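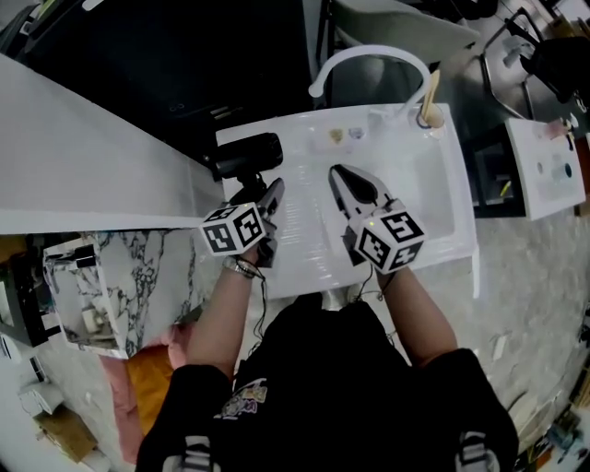

Two hand-held grippers at the wash basin, pilot kit.

Speaker notes, Honeylyn Maglaya

Good afternoon. I will speak about the Ccori recording kit, which we offer to hotels and salons that want to teach a robot their cleaning work. Please keep the questions for the end, I have 40 minutes.

First, what is in the kit. The customer receives 2 grippers, the straps, the cables and the marker boards. The operator wears the backpack and does the task by hand, at normal speed. No robot has to be on site at this stage. (Pause. Ask who has already recorded with a full arm.) 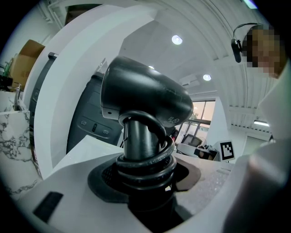

The second point is the choice of tasks. We advise to begin with objects which have one fixed place, for example a hair dryer in its holder. The cord is the difficult part. In Drekthorpe we needed many repetitions before the recordings with a cord were good enough to use.

Price: the rental is 2000 per month, with training for 5 operators included. Repair of the jaws is not included, I must say this clearly.

Third point, the weight on the wrist. After one hour most operators want a break, and we plan the sessions like this.

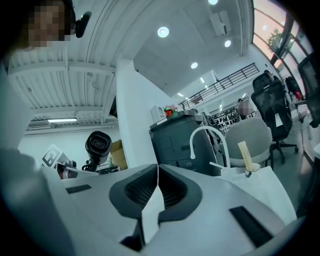 Rogelio Macaraeg asked at the rehearsal whether a customer may keep the recordings when the rental is over, and he would put this before the price. I agree with him. The answer is yes, they get a full copy.

Then go to the Cerkstead results.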